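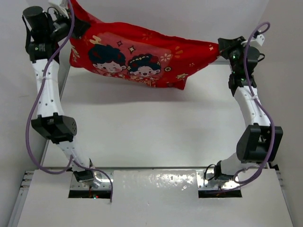 Why does the cloth I got have creases in it when the one in the shop window didn't? A customer in Grodov put that to us in September, and it's the question we get most, so it goes first.

The cloths are folded for storage and mailing. Hang the cloth over a rail overnight, or iron it on the back with the iron set to low. Don't iron directly on the printed side.

## Choosing a cloth

**What is the red cloth with the two children on it?**
It's one of our holiday prints. The pattern has two cartoon children, one winking and one smiling, with stars and flowers around them, on a bright red ground. People use it as a table cover, a gift wrap or a wall hanging.

**Is it the same on both sides?**
No. The cloth is printed on one side, and the color on the back is paler.

**Can I order it in another color?**
Not this print. Plain cloths come in green, navy and cream. They are the same size as the printed ones.

**Do you sell it by the yard?**
No, only as finished pieces with a sewn hem.

## Washing and drying

**How do I wash it?**
Wash it in cold water, by itself, with a mild detergent. The red can run the first few times. After 5 washes it can go in with other dark colors.

**Can it go in the dryer?**
We don't recommend it. Line dry in the shade. Direct sun fades the red before it fades the yellow.

**How do I get candle wax out?**
Let the wax harden and lift off what you can with a dull knife. Put paper towels above and below the spot and press with a warm iron from the back. Change the paper as it soaks up the wax.

## Folding

**How should I fold it?**
Hold it by two corners, shake it once, and bring the corners together with the print facing in. Fold again the same way, then in thirds. A large cloth is easier with a person at each end.

**Mine has a crease that won't come out. What now?**
Dampen it with a spray bottle, leave it for 5 minutes, and iron from the back. For storage, roll the cloth around a cardboard tube.

## Orders

**Where do you ship from?**
Printed cloths ship from Vokano. Plain cloths ship from Hirnosar. A mixed order arrives in two packages, and you pay postage once.

**Do you take bulk orders?**
Yes. The Kumarasinghe workshop sews all of our hems and can take up to 3,000 pieces of one print per season. Please write before placing an order that size.

**Can I return a cloth I've washed?**
Only if the hem has come undone. Send a picture of the seam with your order number.

Last updated 2023-10-26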